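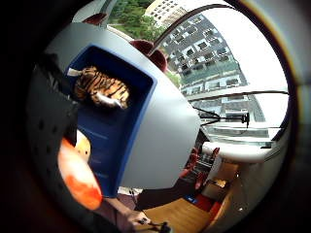 The first week is mostly laughing, according to the Odamthorpe workshop, because everyone who picks up the Pistimine wants to snap it open and shut like a pair of kitchen tongs before they get down to teaching it anything. They asked us to put that near the top of the page, and we were glad to, as it describes our own first week just as well.

Pistimine Hand-Held Teaching Gripper
From Grernidero

The Pistimine is a gripper you hold in your own hand. You carry it to the work, squeeze the handle, pick the thing up, put it where it belongs, and let go. While you do that, the camera on the tool records what the fingers see, and the tool keeps track of how it moved and how far the fingers were open. What you end up with is a set of demonstrations your robot arm can learn from, made without the arm being in the room at all.

We came to this after years of making remote-control kits, and we still sell those and are fond of them (see the Diekmann below). But a remote takes practice. You are looking one way and moving another, your wrist does something the arm can't follow, and a job that takes you a moment by hand stretches on and on. With the gripper in your fist you feel the weight of the thing and the little bump when it touches the bottom of a tray, and you slow down without having to think about it. Those small touches end up in the recording, and we have found them well worth having.

What people use it for

Putting away and taking out, more than anything. Soft toys into trays and bins, folded cloths, packets, cups, the odds and ends that live on a counter. Soft things are a very good place to start! They forgive a clumsy grip, they don't roll off under the furniture, and they squash a bit differently every time, so your set of demonstrations has some honest variety in it from the beginning.

It also does nicely with lids, drawers and light doors. We would not use it for anything sharp or heavy, and please keep it away from hot pans, as the finger pads are soft and will mark.

Good habits when recording

Start each take with the fingers open and the tool held back a little, so the camera has a fair view of where you're headed. Move at the pace you'd use to hand a cup of tea to somebody. Finish by opening the fingers all the way and drawing back before you press stop.

Shift things between takes. Turn the tray, slide it over, swap one toy for another, open the blinds if you had them shut. People tend to set everything up just so and then record the same move over and over, and the robot learns that one spot beautifully and is lost a hand's width to the left. For a simple pick and place we suggest 100 takes to begin with, and 300 if the objects vary a good deal in shape.

Keep your other hand out of the way of the fingers where you can. If you do have to steady something, steady it the same way you'd expect it to be held when the robot does the job.

In the box

Pistimine gripper with camera fitted
2 pairs of soft finger pads, one wide and one narrow
Wrist strap
Charging lead and a spare battery
Mounting plate, for putting a matching set of fingers on your arm
Printed guide, with the recording checklist on the back cover

Pairing it with the Diekmann remote

Some jobs want both. You might teach the main part of a task by hand with the Pistimine, then run it on the arm and step in with the Diekmann when the arm goes astray, nudging it back to where it ought to be. Those corrections save in the same format, so they can be dropped straight into the same folder as your hand-held takes. The Diekmann is sold separately, and the two share a charger.

Care

Wipe the lens with a dry, soft cloth before each session. Finger pads can be washed in warm water with a drop of dish soap and left to dry flat. Lint from plush toys does collect in the hinge after a while, and a small paintbrush gets it out better than anything we sell.

Ordering

Order code 1851. Spare pads, straps and mounting plates are listed on the accessories page. If you aren't sure whether your arm will take the mounting plate, send us the make and a photo of the wrist end before you order, and we'll gladly look it over for you.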